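Thread: Randomized counters – does the clutter actually help?

garance_bench
Hi all, long post, sorry in advance! We finally finished the clutter comparison for our simulated kitchen, and I promised I'd share it before the holidays. Same arm, same marble counter, the objects get reshuffled for every episode.
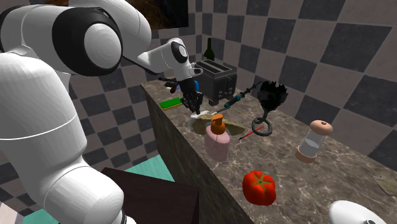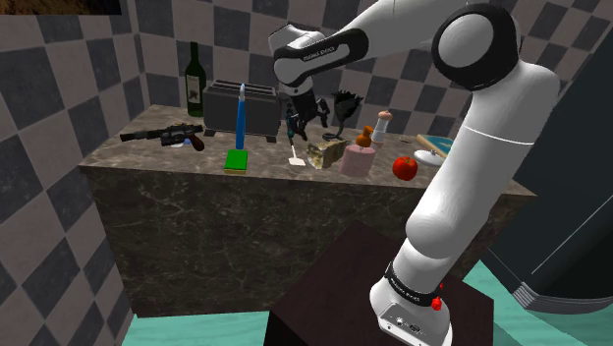
So, the method. We trained one policy on 815 episodes with a full counter and another on 815 with only the target out, then gave each of them 200 new layouts. The cluttered policy got 28 more successful picks, and I was so pleased I made everyone tea. What I like is that the mix is silly on purpose – a wine bottle and a toaster next to a green sponge, and then whatever else the sampler feels like – so the policy can't lean on one tidy arrangement.

nemska_lurker
Lovely work, but I'm not sold. Your checkered wall never changes, does it? Could be it learned the tiles.

garance_bench
Fair! Walls stayed fixed in both sets, so the comparison holds, but I can't promise a thing about other rooms.

bratu77
I'd disagree with both of you, kindly. We tried this on Evley in July and the gain vanished once we trained longer. How many seeds?

garance_bench
One, I'm afraid. More are running now, and I'll post them whichever way they go.

Comments (2)
oldgripper: Please do share the failures too, I learn more from those.
tealfloor: Would 50 layouts have shown the same gap?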